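Oiling a dining table in a let property

Posted by Wubit Kahsay, 18 January 2019

I rent a furnished flat in Dunleavy and the inventory lists a wooden dining table. The agreement requires tenants to maintain wooden furniture "in a suitable manner". Please advise whether oiling is expected of me.
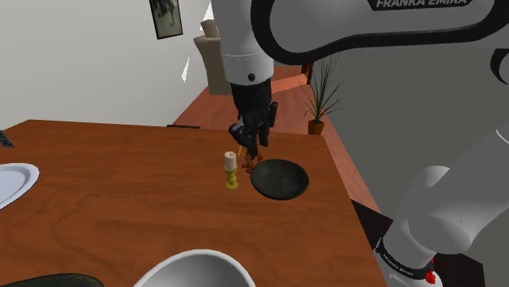 The tenancy ends in 18 weeks and the deposit is held by the agent.

Tadhg Hayes

Tenants are normally expected to keep furniture clean and to report damage. Oiling alters the finish and should not be undertaken without written consent. Please write to the agent, quote the clause and retain the reply.

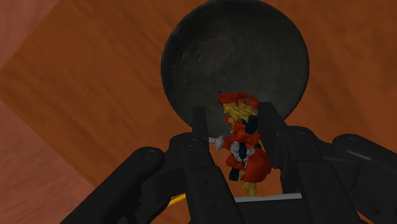
Wood grain on a wooden surface, with a dark round item above it.

Jalen Tillman

I oiled mine and no one objected.

Zahira Pangaribuan

I would support the first reply. Should consent be given, ask which product is to be used and who is to pay for it.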